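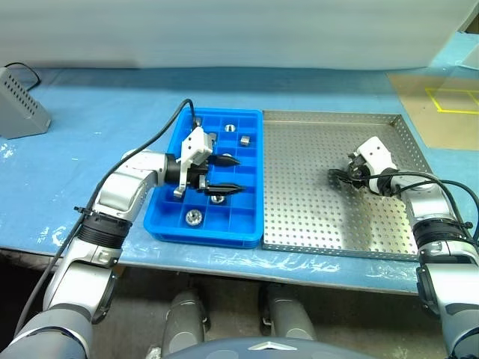
Left arm over the parts tray, right arm over the steel one.

Step 4: Teaching the pick

Okay, now the fun part! Put the two trays edge to edge on the mat and push them together until there's no gap – mine drifted 19 mm over one evening and every drop landed on the rim. The blue one holds the nuts and blocks, one per cell, and the perforated one is where they end up.

Start with the left arm. Jog it over a middle cell, close the fingers on the part, and save the pose in Plestaneo. Then lift 100 mm straight up before you move sideways (I skipped this in August and launched a nut across the Murnden workshop). Keep the speed at 200 until you trust it.

Check your gripper cable too. Leave a decent loop at the top so the wrist can turn – mine was too tight and kept throwing error 209.

Next up is the handoff to the right arm.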